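Stolis Retail: Device Promotions Working Group
Minutes, Monday, August 23, 2021

Present: Nestor Abella (chair), Kiri Quinlan, Janelle Pangilinan, Qianru Shao
Apologies: Jonalyn Tolentino

1. Previous minutes
Accepted with one correction: the Kikau tablet bundle excludes refurbished units.

2. Trade-in offer, Brinau laptops
KQ reported 1417 trade-in requests to date. Nearly 90 were rejected at the online form for an unrecognised serial number. The form does not accept serials with a leading zero. QS to correct the validation rule and contact the affected customers.
The minimum trade-in value stays at 80 dollars. NA asked that the value be shown before the customer signs in. Agreed.

3. Voucher codes
JP confirmed that codes are single use and tied to the order email. Codes issued in the Belmonte store print without the expiry date. The till template has been changed but not yet released. Staff to write the date by hand until the release.

4. Stock
The 14-inch Brinau model is short at 19 stores. Transfers from Belmonte were approved. The online page will show a delivery estimate in place of "in stock" for this model.

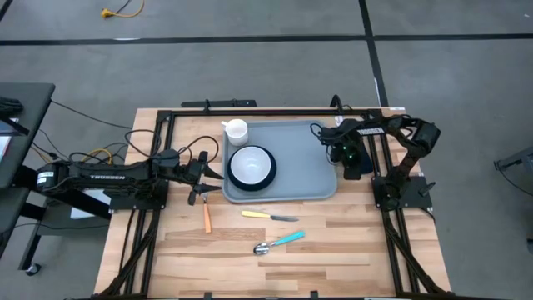
5. Returns
A returned laptop cancels the voucher. If the voucher has been spent, its value is deducted from the refund. KQ to add this to the terms.

6. Any other business
None. Next meeting to be set by NA.

Recent items
Kikau tablet bundle: revised terms
Till template change log
Voucher code guide for store staff
Minutes archive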